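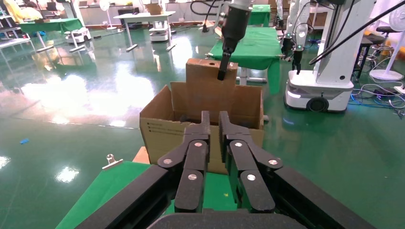
How far should the top flaps be folded back before anything goes into the box?

Past upright, until each flap stays where it is left without being held. A flap that springs back over the opening has not been creased far enough and will catch on items as they are lowered in.

Reading time: 4 minutes

Section 4. Opening, Filling and Closing Cartons

This section applies to the Tustlow packing table and to all single-wall corrugated cartons with four top flaps. For double-wall cartons, see Section 6. For mailing tubes and padded envelopes, see the Vilton supplement.

4.1 Before you start

1. Clear the table top. Loose tape, staples and label backing stick to the underside of a carton and travel with it.
2. Check that the table cover lies flat. If it has lifted at a corner, smooth it from the middle outward and clip it again at the edge.
3. Check the carton for crushed corners, damp patches and split seams. Set damaged cartons aside for void fill.
4. Read the packing list through once. Heavy items go in first regardless of the order in which they are listed.

4.2 Forming the base

1. Square the carton by pushing on two opposite corners.
2. Turn it upside down. Fold in the two short bottom flaps, then the two long ones.
3. Run one strip of tape along the center seam and over both ends by the width of a hand.
4. For contents over 19 pounds, add a second strip on each side of the first, overlapping it by half.
5. Turn the carton upright and press down on the inside of the base with a flat palm. If the seam gives, tape it again.

CAUTION: Do not interlock the bottom flaps in place of taping them. An interlocked base opens under load.

4.3 Opening the top flaps

1. Place the carton on the table with one long side facing you.
2. Fold the far flap up and back first. It may be left standing upright if the carton is packed from the near side only.
3. Fold the side flaps outward, one at a time, creasing along the score line.
4. Fold the near flap down last, flat against the front panel.

NOTE: Flaps with punched holes are acceptable. Keep tape and labels clear of the holes, as a label bridging a hole tears easily and may not scan.

NOTE: If a flap tears at the score, tape both faces of the tear before filling. If the tear is longer than half the flap, use another carton.

4.4 Filling

1. Lay a base layer of crumpled paper, deep enough that the base cannot be felt through it.
2. Lower the heaviest item in by its widest part and set it in the center.
3. Place smaller items around it. Leave a finger's width between each item and the carton wall.
4. Fill the gaps with paper. Push it down at the corners, where it settles most.
5. Close the flaps by hand and rock the carton gently. If the contents shift, open it and add paper.

CAUTION: Do not drop items in from flap height. Glass and ceramic goods must be wrapped separately, as described in Section 5.

Bricks, blocks and other dense items shorter than the carton is deep should be wrapped and laid flat – never stood on end.

4.5 Closing and labeling

1. Fold in the side flaps, then the far flap, then the near flap.
2. Tape the center seam as in 4.2, step 3. Check that the flap edges meet without bulging. A bulge means the carton is overfilled.
3. Apply the Namska label (form 802) to the largest flat panel, clear of any printed text and of the tape.
4. Write the carton number on one short side as well – stacked cartons often hide the label.

4.6 Stacking

Stack cartons of the same size corner over corner. Do not place a heavier carton on a lighter one. Cartons with a repaired flap go on the top row.

Revised by Elspeth Rankin. Flap procedure checked by Lajos Pap.

Last updated: 2024-05-30

Contact Hegyi Packing Supplies | © Hegyi | Back to top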